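Evening class: looking after your own motorbike
Handout 4 – valve clearances, and why we bother

Right, last time we got as far as oil and filters and most of you went home with black fingernails, so well done. This week is the one people put off. I put it off myself for years, on a Slanina 200 single that deserved better from me!

What we're measuring is the tiny gap between the cam (or the rocker, depending on your engine) and the top of the valve. Metal grows when it gets warm, so there has to be some slack when it's cold. Too little slack and the valve never quite shuts, the hot gas sneaks past, and you burn the edge of an exhaust valve. Too much and it rattles like a drawer of spoons. Of the two I'd take the rattle every time. A noisy engine is telling you something, and a tight one goes quiet on you.

On older bikes with screw adjusters you'll find the gaps closing up or opening out quite quickly. The Pruko twin we have on the bench wants looking at every 3000 miles. Bikes with shims go much longer, but the job is fiddlier when it does come round, as the camshafts usually have to come out.

Do it stone cold. I mean left overnight, and I'd rather you did it before breakfast than after a ride to the shop for feeler gauges.
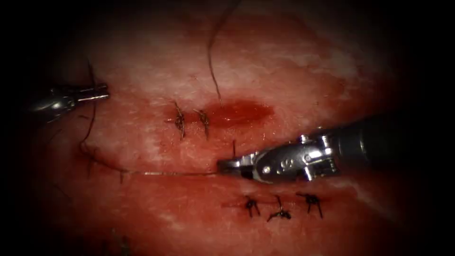 Somebody in the Monday group asked whether you could do it with the engine slightly warm if you allowed a bit extra on the gap. Please don't. You'd be guessing at how much extra, and the head and the barrel don't cool at the same rate anyway.

So, the order of work. Tank off, plugs out (blow round them first, you don't want grit going down the hole), covers off. Turn the engine over by hand with a spanner on the end of the crank until the piston is at the top on its compression stroke. There are two tops! If the rockers on that cylinder are both loose, you've got the right one. If one is pressing down, go round once more.

Slide the feeler gauge in. It should drag a little, like pulling a bit of paper from under a book. If you have to shove, it's tight. Write down every reading before you change anything, even the good ones, and keep the sheet for next time.

For screw adjusters you hold the little square end still while you nip up the locknut, then measure again, as it nearly always moves. I've seen people do this four times on one valve and get cross – have a cup of tea and come back.
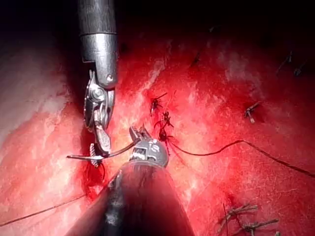
Locknuts and cover bolts are small, they go into soft alloy, and they strip if you lean on them. The Troltico covers have a rubber seal you can use again if it's clean and still springy. Work round the bolts crosswise, a bit at a time. It's no good pulling one side right down first, any more than it would be with that scatter of knots above, nine of them spread over the surface and each holding its own bit. Then go round once more, gently, with the torque wrench set to the figure in your manual.

Homework: find out what the gaps should be on your own bike, inlet and exhaust, and bring them on a piece of paper. Drerkonero owners, check which year yours is, as the figures changed. Allow yourself 30 minutes with the manual. And bring an old toothbrush, we're cleaning chains next.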